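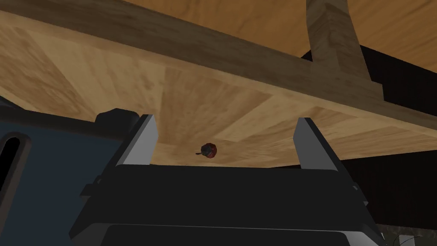 Wrist view in the sim, fingers open, small dark red round thing between them.

April, trial notes, Viden sim package

OK, second long sit-down with the Viden package and I'm warming up to it! Installer went through clean this time (the Hirnis plugin has to go in before the license key, so write that on the whiteboard). Mindmont sent the trial seat with the full furniture pack switched on, so I got wooden tables with proper grain and everything. Pretty, sure, but I mostly care about the wrist camera, and I like what they've done with it. Both grey fingers stay in view with the black gripper body along the bottom, and the little red object still reads fine against the pale wood.

Grumbles. The shadows on the right go almost solid black with default lighting, and I couldn't make out anything useful in there. There's an ambient slider buried in the render menu, try 6 and then 9 and save both as presets. Also the scene browser forgets my folder every single time I close it, which is driving me nuts.

Price on the quote is 3185 for the year, plus 95 per extra seat. The Huang kit looked cheaper on paper but they charge separately for the camera module, and we'd want that from day one. I'd lean Viden if Mindmont will throw in the export tool (asked, no answer yet).

Still to do before the trial seat runs out:
- same table, brighter light, compare wrist views
- swap in a bigger object and see how much of it the fingers hide
- find out if the wood textures can be turned off for faster runs
- ask support about the folder bug, again

Left the project open on the bench machine, please don't update the plugin till I'm back from lunch.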